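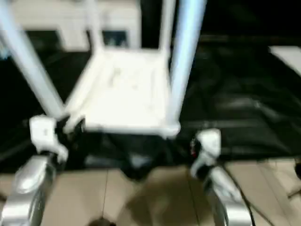

Two-arm helpers: what to check before you believe the ad

Every maker claims its machine works safely around people. Ask which standard it was tested to, and get the answer on paper. The Vass sheet I read in November said "meets all norms" and named none.

Set your own rules meanwhile. Keep kids and pets 9 feet back. Start at the slowest speed.
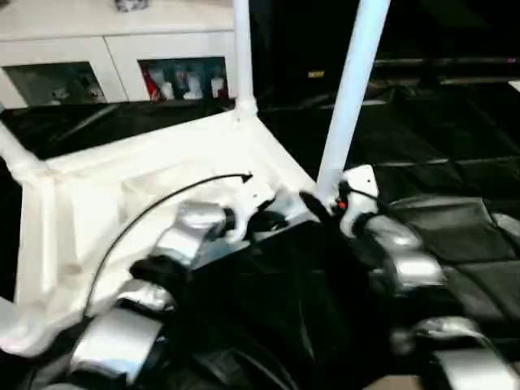

Cables get snagged, so look them over before each run. Press the stop button every time too. I don't trust one that only gets tested on delivery day.

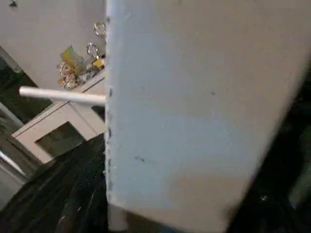
Small parts deserve doubt as well. Try five grips on scrap before letting it near anything you'd miss. If it drops one, lower the speed and repeat all five.

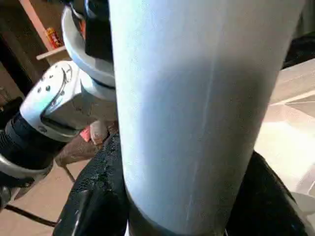 Both fingers on the cylinder.

Wipe the finger pads and write down any slip. Stirnham's checklist skips this.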